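Teleop by hand, drifting grip on the last bit
Kavudar boards > Arms and grippers

musyoka_k
Been teaching the two arm setup by remote control all September. Grabbing stuff off the mat is fine. Trouble is anything upright, like closing on a metal bar from both sides. I come in a hair off, one finger touches first and then I'm fighting it.
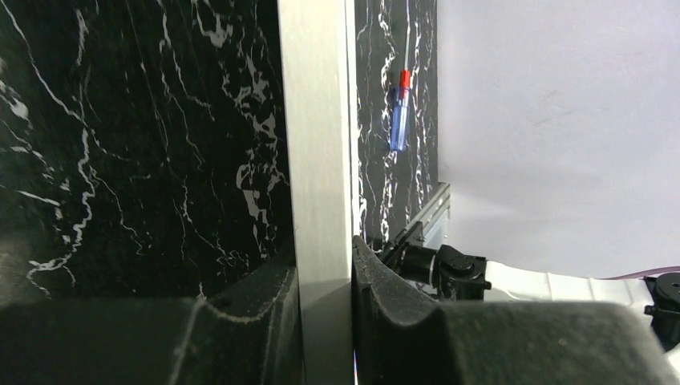 Tried going slower, still ends up crooked maybe one run in 4. Do I keep those or toss them?

apant
Toss. It'll learn your wobble.

simiyu_halima
Disagree. Keep the ones where you fixed it, policy needs to see a recovery. We cut ours down to only clean runs and it froze the second it was off center.

apant
how many runs tho. With 1,000 you can afford some mess, with 50 you cant

musyoka_k
2,397 so far, both arms. wrist view plus the fixed one
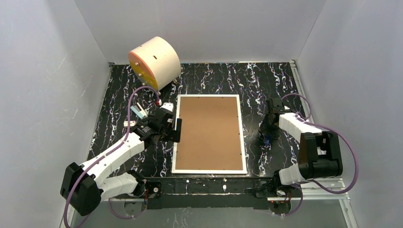

Both arms over the mat, board in the middle

atieno.c
Why not just move the arm by hand for the approach? Way better feel than remote, I did it that way at Plonorgate.

musyoka_k
my hands end up in the wrist view. and I need both arms going at teh same time

simiyu_halima
Keep them but tag them. Train 2 versions, compare.

apant
fine, tag them. still say toss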